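Good Practice in the Kitchen: A Gallery

When we started writing down the Luneck house rules for robots that handle dishes, I thought we would fill a page and go home. We now have 37 rules, 6 of them about cups alone, and I have grown fond of nearly every one. The pictures go with the part on handling and handovers, which is the part people write to us about most — and I am always happy to get those letters!

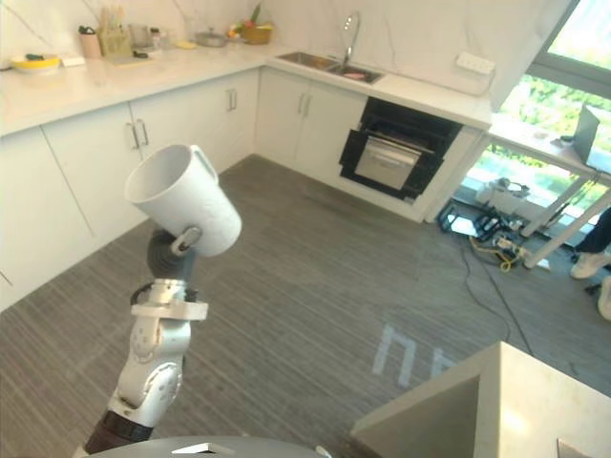
Rule 9: a mug may be held by its handle. Keep cables on the floor in mind before the base moves at all.

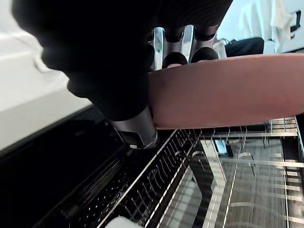 Handovers at the dishwasher. When a person's arm is within reach of the gripper, the robot goes at the person's pace, and the person lets go when they are good and ready. 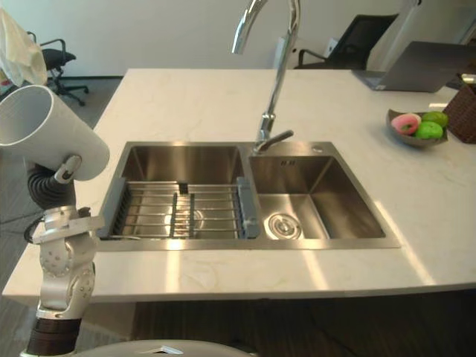
A cup near the sink. Light pressure with the finger, please, and plenty of room left for the faucet.
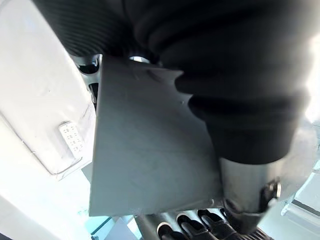

Sleeve, metal plate and wrist joint, up close. Our rules ask for a look over all of them before each session, folds included.

Samuele Pagano wrote in on Thursday to say that the handover rule is still too gentle for his taste. He would like a full stop whenever a bare hand comes near the fingers, with a spoken "ready" before anything moves again, and he adds that at Piras they have worked that way since February and the extra seconds bothered them for a week at most. He also wonders whether rule 9 ought to say something about mugs with very small handles. I have put both points down for the next draft, and anyone with a view on the spoken "ready" is warmly invited to send it along before then.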